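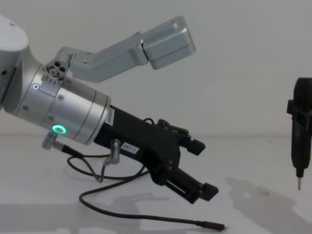

Troltico to Close Trurgate Trading App, Move Customers to Main Platform

BIRHAM, Oct 8, 2020 - Troltico, the online brokerage, said today that it will close its Trurgate trading app and move all Trurgate customers to the main Troltico platform. The app will stop taking new orders when the move is complete. New sign-ups on Trurgate end today.

Troltico bought Trurgate in July and has run it as a separate product since then. The two apps offer mostly the same stocks and exchange-traded funds, but they use different account systems, different support desks and different monthly statements. Customers who hold accounts on both have had to move cash between them by bank transfer, and many have asked for a single login.

Accounts will move in three groups. Individual accounts with no open orders go first. Individual accounts with open orders, recurring purchases or dividend reinvestment go second. Joint accounts and retirement accounts go last. Each customer will get two notices before the move, one by email and one inside the app. The notices will give the date of the transfer and list the positions that Trurgate has on record. Customers should compare the list with their own records and report any difference to the support desk before the transfer date.

Shares will transfer in kind. Nothing will be sold as part of the move, and the cost basis and purchase dates of each position will carry over. Fractional shares will transfer as well. Limit orders still open on the evening of the transfer will be canceled and must be entered again on the new platform. Recurring purchases will be copied over but will stay paused until the customer turns them back on.

Troltico will not charge a transfer fee. Customers who would prefer to move to another broker may do so, and the $20 outgoing transfer fee in the Trurgate customer agreement will be waived until the app closes.

Clearing and custody for the combined platform will be handled by Ó Néill, which already clears trades for Troltico. Trurgate used a different clearing firm. Tax forms for this year will therefore come in two parts for most Trurgate customers, one covering the months before the transfer and one covering the months after it. Both will be posted in the documents section of the Troltico account.

Margin accounts need one extra step. Troltico's margin agreement is not the same as Trurgate's, and customers with a margin balance will be asked to read and sign the new one. Accounts without a signed agreement will move as cash accounts. Customers in that position will need to pay down any balance before their transfer date.

The Trurgate message boards will be made read-only and then taken down. Troltico does not run message boards and has no plans to add them. Watch lists can be exported from the Trurgate settings menu as a spreadsheet file and loaded into Troltico. A watch list on the new platform can hold up to 400 symbols.

Trurgate's support team will become part of the Troltico support desk in Birham. Phone hours will stay the same during the move. Customers calling about a transfer should have their Trurgate account number ready, as Troltico account numbers will not be assigned until the transfer is done.

About Troltico

Troltico is an online brokerage based in Birham. It offers self-directed accounts for trading stocks and exchange-traded funds, along with individual retirement accounts. Investing involves risk, including the possible loss of principal. This release is for information only and is not an offer to buy or sell any security.

Media contact: Troltico Press Office, Birham

20 shares | 3 comments

Comments

Guest
Will the price alerts come over too or just the watch lists? I have a lot of them set up.

indexandchill
Same question as above. Also sorry to see the boards go, there was some good stuff in the dividend threads.

Guest
I got the email this morning but nothing in the app yet. Joint account so I guess we're last.

We use cookies to remember your settings and measure traffic to this site. By continuing to browse you accept our cookie policy.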